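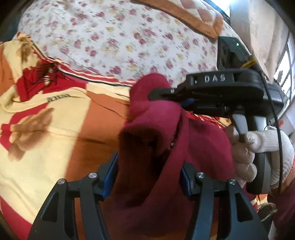 The Menimano Drying Rack (Large)

I've been selling laundry gear out of the shop in Flalbridge for 7 years now, and the Menimano is the one thing I'd rescue if the place caught fire. Well, that and the kettle. People come in wanting a peg basket and go home with one of these under their arm, and then a month later they're back to get one for their mum.

It's a fold-flat airer for inside the house or out on the verandah. Powder-coated steel frame, twelve rails, two wings that swing up on either side, and feet that don't leave black marks on the floorboards (I've tested this on my own floorboards, and my landlord is fussy). It comes in white or a grey they call Vasa, a lovely soft colour a bit like wet slate. I was sure the white would be the big seller and I was dead wrong, so if you want grey, please ring before you drive in!

Sizes and bits

Height when open: 1,000 mm
Width with both wings up: 1,365 mm
Width with the wings down: 800 mm
Folded: slides behind a door or down the side of the fridge
Colours: White, Vasa grey
In the box: the rack, four spare feet, a sock rail and a little bag of clips
Assembly: none, apart from clicking on the sock rail

Measure your spot before you order. I know everybody says that. But the wings are wider than you'd think, and I've had two come back from people in units who could get the rack open but couldn't get past it to the loo.

What I like about it

The rails are properly spaced. Cheap airers have them so close together that your jeans end up touching your towels and nothing dries until Thursday week. On this one you can hang a bath towel folded once over a rail and still get your hand down between it and the next one. I do a load before bed in winter, put the rack near (not on top of!) the heater vent, and most of it is ready to fold when I get home from work. Thick hoodies take longer, but thick hoodies take longer on everything.

The wings lock with a slide catch instead of those wire props that jump out when you put something heavy on. It's a bit stiff when it's new. Push it with your thumb, towards the middle of the rack, and give it a week or two to loosen up. Please don't oil it, you'll get oil on your sheets and then you'll be on the phone to me about that instead.

The sock rail clips on underneath and I'm very fond of it. Small things go down there and stay out of the way of the shirts, and the clips hold well enough for a breezy verandah. You can put it on either side. If you've got a puppy, maybe leave it off altogether.

What I'm less keen on

It's heavier than the aluminium ones. I can carry it up my back steps folded, but I wouldn't want to do it with a full basket in the other hand. If you need something to take camping or keep in the van, have a look at the Xolalpa, the little tripod one further down the shop page. It holds far less but it weighs next to nothing.

King-size sheets are a squeeze. You can do one, folded in half and draped over both wings, but then you've used the whole rack. I hang mine on the line and keep the airer for everything else.

Also the bag of clips has no drawstring, just a flap, and I find the flap useless. I keep mine in an old jam jar.

Looking after it

Wipe the rails with a damp cloth every now and then, particularly if you live near the beach. Salt gets into any scratch in the coating and you'll see a rust freckle before long. If you do get a scratch, a dab of clear nail polish does the trick. Don't leave it outside through the wet season. It's fine on a covered verandah, but the hinges won't thank you for months of sideways rain.

The feet pull straight off if you need to swap them. Warm them up in a cup of hot water first and the new ones will go on much more easily.

A word on dark colours

I get asked about this at the counter nearly as often as I get asked about the rack. Reds and navies can leave colour on whatever they're touching while they're damp, so give them their own rail for the first few washes. Turn them inside out too if they're going in the sun. The coating on the rails wipes clean if a bit of dye does come off, I've had a maroon beach towel on mine since last summer and you'd never know.

Questions I get asked

Will it hold a wet doona? A single, yes, across the open wings, and turn it over halfway through. I wouldn't try a queen.

Can I buy the sock rail by itself? Yes, I keep a few behind the counter. They only fit the large, so please check which one you've got. The small rack has thinner rails and the clips just spin around on it.

Does it wobble? On tiles, no. On thick carpet it moves a little when you load up one side, so fill both wings evenly.

Is there a tall version? There used to be. Menimano stopped making it and I sold the last floor model in October. I still have spare feet for them if you're hanging on to yours.

Can I hang shirts on hangers? Yes! The end rails have small notches for the hooks, so they won't all slide down to one end. I didn't notice the notches until I'd owned mine for a year.

Pick-up and delivery

You can pick up from the shop any day except Tuesday, when I'm closed. Parking is easiest around the back, next to the bakery's bins. I deliver around Flalbridge myself in the afternoons, and anything further goes by courier. The carton is long and flat, so it won't fit in a parcel locker. Please give me a street address and tell me if there's a dog.

If yours turns up with a bent rail, send me a photo before you unpack the rest and I'll get another one out to you. Hang on to the carton until you've opened both wings and tried the catches.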